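Hand and Wrist Camera Trial, Bench 2: Inspection Checklist with Comments
Filled in 25 April 2026. Hand under trial: Trultiro, with tendon fingers. Compared with: the Morris two-jaw gripper we use now.

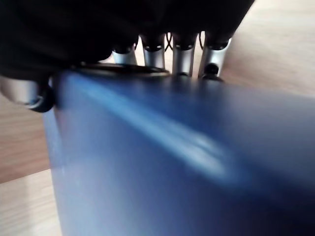

I made this checklist for the Clundari trial because the old form was written for two-jaw grippers, and many of its lines have no meaning for a hand with fingers. Please write a comment also when the answer is "yes". Cledwyn Harries will read all the sheets before the arm goes back to the shared room, and he asked for words, not only ticks.

PART A. BEFORE POWER

A1. Emergency stop can be reached from both sides of the bench.
Yes. From the left side I must stretch a little. I would like the button moved nearer to the corner.

A2. Arm flange screws tight, marks in line.
Yes. Checked with the torque key, and new paint marks made on two screws where the old paint was gone.

A3. Cable from wrist to controller has free length in all arm positions.
No at first. In the low folded position the cable was pulling on the connector. I changed the clip and repeated the check, now yes. Whoever mounts the Morris after me must put the clip back, otherwise the loop hangs too low.

A4. Tendons inspected: no loose threads, no cut, no knot.
Yes. Use the torch. It is easy to look only at the outside and forget the side of the palm.

A5. Cover of the hand not torn or folded into a joint.
Yes. After the long run look again, see C3.

A6. Finger tips clean and firmly in place.
Yes. Cleaned with dry cloth. Do not use alcohol until Jodside answers my question about the tips.

PART B. WITH POWER, SLOW SPEED

B1. Hand opens fully when the stop is pressed and released.
No. It stays in the last position, and it opens only after a new command. The Morris opens by itself. I do not say that one is better, but the operator must know which one is mounted. I put a label on the controller.

B2. Force limit set and written down.
Yes. Set to level 4 for all hard plastic objects. Please do not go higher without asking Cledwyn.

B3. Wrist camera shows the contact area.
Partly. When the hand is low over a large object, the palm and fingers hide much of the view, and the near surface is not sharp. For lining up the grip from above it is enough. For judging if a finger really touches, I would not trust this camera alone, and I ask for the side camera to be always on.

B4. Reflections do not disturb the camera.
Partly. Shiny plastic under the bench lamp gives a strong bright stripe, and the metal of the fingers also shines. With the lamp turned to the wall the picture became darker but more useful. To be decided which setting is the normal one.

B5. No person's hand inside the marked area during closing.
Yes. I had to remind one visitor. The tape on the floor is nearly worn away and should be renewed.

PART C. GRIP TRIALS

C1. Hard objects, grip from the top, 12 attempts with each gripper.
Done. The Trultiro held in 11, the Morris in all 12. The one failure was a slow slip to the thumb side, and the object came down on the mat without damage.

C2. Objects wider than the Morris can open.
Done with the Trultiro only. This is the reason we borrowed it, so I would not give too much weight to the result in C1.

C3. Cover and tendons inspected again after the trials.
Yes. A small fold had formed in the cover near the thumb. I smoothed it by hand with the power off. Please watch this place.

C4. Motor temperature acceptable after the run.
Yes by the controller reading. I also waited before touching, as the manual tells us.

PART D. STILL OPEN

D1. Move the stop button (A1). Not done.
D2. Answer from Jodside about cleaning. Waiting.
D3. New floor tape. Ordered.
D4. Choose lamp position and mark it on the bench. Cledwyn to decide.
D5. The loan of the Trultiro ends in July. Soft objects must be tried before that, and they need their own force limit, which I have not set.

Result: allowed for use at slow speed with a second person present. Not allowed for runs without an operator.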